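4.2 Procedure on the open day

The demonstration was held at the Atthorpe site as part of the institute's open day on 30 May 2020. Visitors were admitted in groups and moved between stations at their own pace, returning to a station if they wished. The manipulation station, which is the subject of this section, was run by two members of the project team throughout the day and used the Zulerance software for recording and replay.

The station was set up in an ordinary workroom. We chose not to screen off the working area, and the furniture used by staff was left in place. Earlier trials at Idby had been carried out in a bare laboratory, and comments collected there in April suggested that members of the public found it hard to connect what they saw with tasks in their own homes. The objects for the open day were therefore household items, placed on a white table at which the operator worked seated.

The operator held one gripper in each hand and carried out short tasks with them directly. Each gripper carries a cube printed with square markers, from which its position is recovered during later processing. The method follows the general approach set out by Stępień, with changes to the calibration step described in Section 3. Figure 4 shows the table from the operator's side, with a small storage unit whose drawer is partly open and a white cloth inside it. The drawer task was the one most often requested by visitors. It consisted of opening the drawer, taking out the cloth, laying it on the table, returning it and closing the drawer.

Each session began with a spoken introduction, followed by 2 demonstrations of the drawer task at normal speed. Visitors could then ask for a task to be repeated, or suggest a different order of steps. Suggestions were accepted where they could be carried out with the objects already on the table. No visitor was asked to operate the grippers, in line with the conditions agreed with the site before the event.

In total, 14 sessions were held at the station. The recordings made during these sessions were divided into separate attempts and checked by Bronisława Tokarz, who also marked the start and end of each. After the removal of attempts in which tracking had been lost, 1,153 remained. This was below the planned figure of 2,000. The shortfall is explained mainly by the time given to questions, which had been underestimated when the programme was drawn up. Attempts interrupted by a question were kept where the task was later completed without a change of grip.

Figure 4. The manipulation station seen from the operator's position, with a gripper held in each hand.
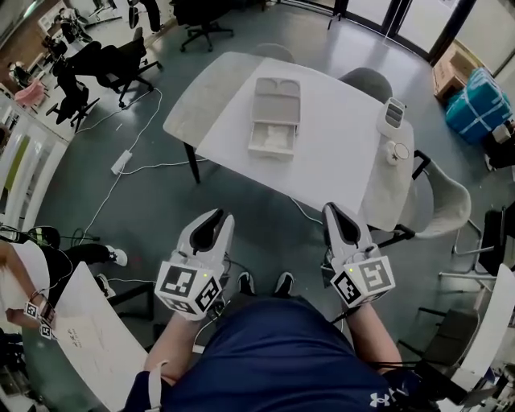 4.3 Visitor responses

Visitors were invited to complete a short written form on leaving the station. The form asked which task they had watched, whether its purpose had been clear, and what they would have liked to see in addition. Answers were given in the visitor's own words and were grouped by theme after the event.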